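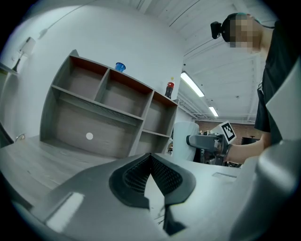 4.2 Gripper upkeep

Figure 3. View from one hand-held gripper of the Inell cell, with the shelving unit and the second gripper, which carries a fiducial marker.

The two grippers are checked before each session. We wipe the rubber pad, look for lifted edges, and replace the pad after 900 grasps. The marker is cleaned with a dry cloth. Over the study we logged 3483 grasps and changed pads on both tools. Camera calibration is repeated after any pad change, following Kandasamy's procedure.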